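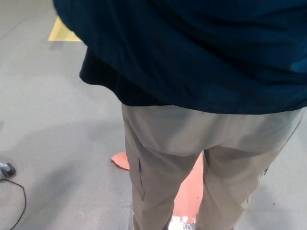

Category: Clothing and dress

Search the encyclopedia Enter a term Go

Untucked dress is the practice of wearing a top with its lower edge hanging free over the waistband of trousers or a skirt. The term covers shirts, sweaters, tunics and light jackets. It is used in guides to everyday clothing and in workplace dress rules, where it is set against tucked dress, in which the top is held inside the waistband.

Form and fit

A top worn untucked normally hides the waistband and any belt. With loose trousers, such as a relaxed khaki pair under a navy long-sleeved top, the hem becomes the main dividing line of the outfit. The contrast between a dark upper garment and light legwear makes this line easy to see, and an uneven or flared hem is more noticeable against beige than against black or gray.

Tops cut for this use tend to have a shorter body than dress shirts, which carry extra length so that they stay in place when the wearer bends or sits. Hems may be straight, curved or split at the sides. Loose cloth forms diagonal folds across the back as the wearer moves, while trousers with a relaxed seat crease mainly at the hips and between the thighs.

Layering

A second garment may be worn below the first, so that a band of another color shows at the hip. The Nunetti pattern handbook calls this a "double hem" and advises that the under layer be the darker of the two. Kirstin Mackay, in her notes to the handbook's second edition, treats the rule as a matter of taste and records many exceptions.

Workplace rules

Employers differ on the practice. A survey of 151 written dress codes, compiled by Hamish Laing and Nam-gil Wi for the Jaltgate Clothing Archive, found that 80 allowed untucked tops in all indoor work, and that some 60 more allowed them outside customer areas. The remaining codes required tucking or made no mention of it. Close-fitting or tucked clothing is commonly required near moving equipment, where loose hems can catch.

Care

Hems that hang free rub against pockets, seat edges and bag straps, and dark cloth may fade along the folds. Washing inside out in cool water slows the loss of color. Khaki trousers are best washed apart from new navy garments.

See also: Hem; Khaki (cloth); Layered clothing; Tunic

Last updated 19 July 2018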